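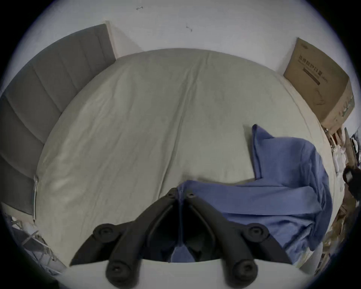 옷 한 벌 개는 데 연구 인력이 이렇게까지 필요하냐고 바바툰데 바발롤라는 물었다. 프로넬데일(Prorneldale) 연구소가 5월 공개 발표회에서 받은 첫 질문이었고, 발표자는 아직 제목 슬라이드를 넘기지도 못한 상태였다.

홈 연구 소식 자료실 채용 오시는 길

보도자료 > 로봇·자동화 > 연구성과

프로넬데일, 침대 위에서 옷 다루는 법을 사람 손에서 배우는 학습법 '클리르키아' 공개
636회 시연으로 훈련… 처음 보는 침실에서 20번 중 13번 성공

가정용 로봇 연구소 프로넬데일은 사람이 손에 든 그리퍼로 옷을 다룬 기록을 로봇의 동작으로 옮기는 학습법 '클리르키아(Clirkia)'를 공개했다. 로봇 팔을 현장에 가져가지 않고도 훈련 자료를 모을 수 있으며, 작업자의 머리 쪽 시점과 그리퍼 시점을 함께 쓴다는 점이 핵심이다. 로봇 팔은 무겁고 엘리베이터를 가린다. 그리퍼는 배낭에 들어간다.

연구진이 책상 대신 침대를 택한 데에는 나름의 고집이 있었다. 의류 조작 연구는 대개 단단하고 평평한 작업대 위에서 이루어진다. 그러나 집에서 빨래가 실제로 쌓이는 곳은 침대다. 매트리스는 누르면 들어가고, 시트에는 주름이 있고, 옷을 집으려던 손가락은 시트까지 함께 집는다. 연구소 내부에서는 이 현상을 '덤'이라고 부른다. 공식 용어로 올리자는 제안은 부결되었다.
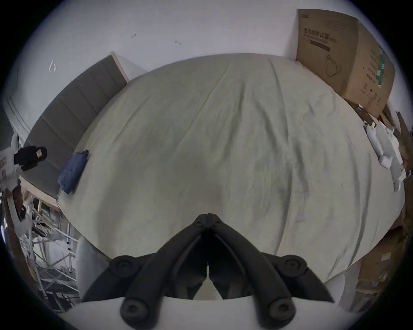 클리르키아는 이 문제를 두 단계로 나누어 푼다. 먼저 그리퍼 시점 영상에서 손가락 끝이 천에 닿기 직전의 짧은 구간을 골라내고, 그 구간에서 옷과 시트의 경계를 따로 학습한다. 그다음 머리 쪽 시점에서 옷 전체의 모양을 읽어 다음에 잡을 곳을 정한다. 두 시점의 판단이 어긋나면 로봇은 멈추었다가 다시 본다. 이 기능은 '망설임'으로 불리며, 논문에서는 훨씬 점잖은 이름을 달고 나온다.

훈련에는 사람이 수행한 시연 636회가 쓰였다. 시연자에게는 옷을 예쁘게 다룰 것을 요구하지 않았다. 초기에 예쁘게 다룬 시연만 모아 훈련했더니, 정책은 잘 펴진 옷을 만나면 우아했고 뭉친 옷을 만나면 아무것도 하지 않았다. 이후 지침은 '평소처럼'으로 바뀌었고, 자료의 품질은 눈에 띄게 나빠졌으며 성능은 올랐다.
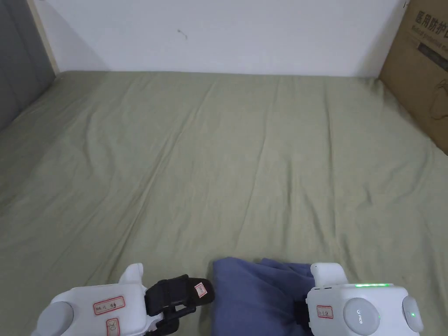 시점 사이의 시간 맞춤에는 공개 준비 중인 동기화 도구 '흘라둔(Hladun)'이 쓰였다. 시연마다 작업자가 양손 그리퍼를 한 번씩 여닫는 동작으로 기록을 시작하고, 흘라둔이 그 순간을 기준으로 각 영상을 정렬한다. 한 작업 구간은 30분으로 제한했다. 그보다 길어지면 시연자가 옷을 던지기 시작한다는 사실이 예비 조사에서 확인되었는데, 던지기는 이번 연구의 범위에 들어 있지 않다.

평가는 훈련에 쓰지 않은 침실에서 진행했다. 뭉친 상의 한 벌을 펴서 반으로 접는 과제에서 클리르키아로 훈련한 로봇은 20번 시도해 13번 성공했다. 그리퍼 시점만 쓴 비교 모델은 같은 조건에서 네 번 성공했다. 실패 일곱 번 가운데 다섯 번은 소매를 놓친 경우였고, 나머지 두 번은 시트를 접었다. 접힌 시트의 상태는 양호했다고 한다.

연구를 이끈 케아베츠웨 케카나는 "사람은 옷을 집을 때 손끝을 거의 보지 않는데, 로봇에게는 그 손끝만 보라고 해 온 셈"이라며 "멀리서 보는 눈을 하나 더 준 것이 이번 결과의 대부분"이라고 말했다. 나머지가 무엇이냐는 질문에는 인내심이라고 답했다.

한계도 적어 둔다. 현재 방법은 시트와 옷의 색이 비슷하면 경계 판단이 흔들린다. 단추와 지퍼는 다루지 못한다. 양말은 시도하지 않았고, 당분간 그럴 계획도 없다.

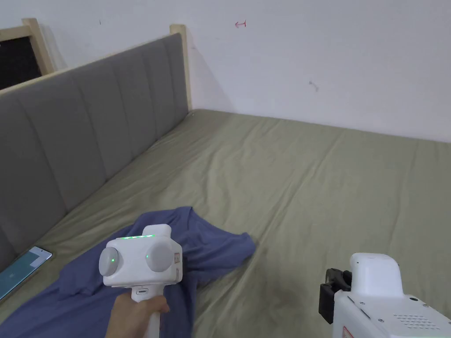 집에서 쓰던 로봇 팔에도 바로 적용할 수 있는가?

현재로서는 어렵다. 시연에 쓴 그리퍼와 손가락 모양이 같은 로봇에서만 검증했으며, 다른 형태의 손에 맞추는 작업은 후속 과제인 '스턴버그(Sternberg)'에서 다룬다.

프로넬데일은 논문 심사가 끝나는 대로 시연 기록과 훈련 코드를 연구 목적에 한해 공개할 예정이다. 자료 이용 신청은 연구소 자료실에서 받는다. 바발롤라의 질문에 대한 답변은 발표회 속기록 부록에 실려 있으며, 본문보다 길다.

관련 소식
흘라둔 동기화 도구, 외부 시험 참여 연구실 모집
스턴버그 과제 착수: 손가락 모양이 다른 로봇으로 옮기기
[발표 자료] 주름진 바닥면에서의 천 경계 인식
수건 접기 평가 기준 개정 안내 (세 번째)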